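Recording guests who aren't in the room
Speaker notes, Gareth Haworth
Online session for the Clistport community audio group, May 16, 2020

Start: say hello, check the people on phones can hear. Mention that I'll take questions at two points and that the chat is being watched by Nouhaila Ashour.

Who I am. I produce and edit the Prulldale program, a half-hour interview show that goes out on local radio and then as a podcast. We've made 28 episodes. Until February every guest came to the studio and sat across the table from Bram Visser, who presents it. Since then every guest has been at home, and so has Bram. Tonight is about what changed in the recording and the edit. I'm not covering how to find guests or how to get listeners.

Say early: you don't need to buy anything to do what I'm describing. A phone and a pair of earbuds will get you most of the way. If you already own a decent microphone, good, use it.

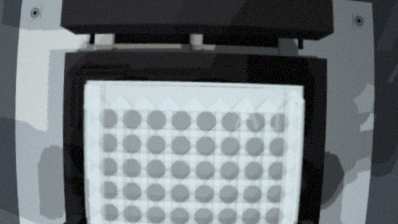

Multi-well plate in a black holder, seen from above. Computer render.

The main idea. Record each person at their own end and use the call only for talking. The call can drop out, go robotic or lag, and none of that ends up in the program. The guest makes a recording on their own phone, Bram makes one on his laptop, and both files come to me afterwards. In some places you'll hear this called a double-ender or a tape sync.

What the guest has to do:
– Take the call on one device and record on another. Laptop for the call, phone for the recording works well.
– Wear earbuds or headphones. If they listen on speakers, Bram's voice ends up on their track and I can't get it off again.
– Put the recording phone on a folded tea towel, a hand's width from the mouth and a little to one side.
– Flight mode on, Wi-Fi off.
– Press record before we start chatting and leave it going until we tell them to stop.

Pause here. Somebody will ask about storage. A voice memo is small and an hour won't fill a phone unless it was full already. Ask the guest to check the day before anyway.

We send all of this as a one-page sheet. The first version was three pages and guests didn't read it. The current one has large type and no screenshots, as the screenshots never matched the guest's phone.

Rooms. Kitchens are bad. Bathrooms are worse. A bedroom with a carpet and the wardrobe door open is very good. I ask guests to clap once in the room they've picked and tell me whether it rings. Most people can hear it straight away once they're listening for it. Turn off the heater fan and the range hood. Fridges are a problem in small flats, and I'd sooner put up with the hum than have someone forget to switch theirs back on.
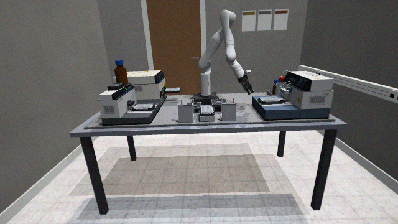 Lining up the tracks. At the top of the recording Bram counts down from 3 and both people clap. It isn't perfectly together, as there's always a delay on the call, but it gives me a spike on each track to start from. Then I nudge the guest's track by ear until the answers fall naturally after the questions. Do it again at the end of the file. Two devices will drift apart over a long recording, and you may need to cut the guest's track at a pause and shift the second half.

Play clip 1 (guest track alone, then both). Keep it short.

On software: I use Zunent because I learned on it years ago. Any multitrack editor will do this. Don't change programs on my account.

The safety copy. We also record the call itself. It sounds poor and I hope never to need it. I've needed it twice. Once a guest's phone stopped recording when an alarm went off, and once the guest hadn't pressed the button. In the first case we used the call audio for the missing part and Bram recorded a line explaining the change in sound. Listeners will put up with a rough patch if you tell them it's coming.

Questions, first round. No more than 5 minutes.

Length of the interview. In the studio we'd talk for forty minutes and I'd cut it down to the half hour with music. From home the conversations got longer. The worst was 80 minutes. People had more time and there was no next booking waiting outside the door. It made the edit much slower and the program no better. Bram now keeps a clock beside the laptop and starts his closing questions at the half-hour mark.

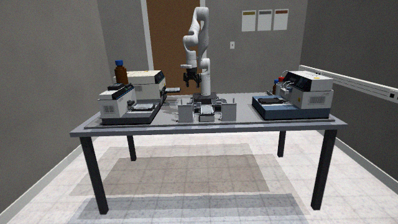
Karlijn Van der Linden wrote to me after I'd raised this with the group by email, and said she goes the other way: she lets every guest run on, because the best answer in her interviews nearly always comes after the guest thinks the hard part is over. She asked whether a clock on the desk might cost us that answer. I think it's a fair point. My reply was that Bram stays on the line after the last question and the recorders stay on too, with the guest told that they're still running. We've used material from that bit several times, always with the guest's okay.

Interruptions and delay. With a lag on the line, the little noises a presenter makes to encourage a guest arrive late and land on top of the next sentence. The guest hears them, stops, and starts over. Bram had to learn to keep quiet and nod on camera instead. We keep video on for that purpose if the connection can stand it. If it can't, he warns the guest beforehand that he'll be silent while they talk and that silence means he's listening.

Leave gaps. It's easy for me to close a gap in the edit. Two people talking over each other can be pulled apart when they're on separate tracks, but the result often sounds odd, since each of them was reacting to the other.

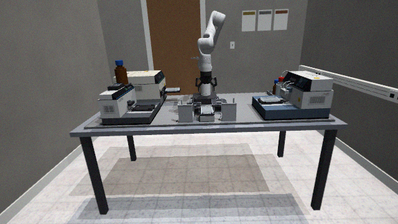 Getting the file back. This is where we lost the most time. Email won't take the larger files, and some mail apps quietly shrink the audio. We send an upload link by text message while the guest is still on the call, and Bram stays on until the upload has begun. Guests should keep the original on the phone until they hear from me. I reply the same evening if I can.

File names: surname, episode number, "guest" or "host". Do this when the file arrives. I once spent a morning looking for the Rostislav Machala interview, which was saved as New Recording 5.

Processing. Less than you'd think. I take out low rumble, match the two voices for loudness and leave the rest alone. Heavy noise removal makes voices sound watery, particularly on the radio. If the room is bad, a bit of the room on both voices is easier to listen to than one clean voice and one echoey one.

Play clip 2. Same answer, untreated and treated too much.

Costs. Skip if running late. The only thing we bought was a Claeys clip-on microphone that goes to guests by post with a return envelope. It's been out a few times. For most guests the phone was fine.

Questions, second round. Nouhaila will read them out from the chat. The guest sheet goes up on the group page tonight in plain text, so change the wording to suit your own program. Remind people to mute before we close, and stop the recording.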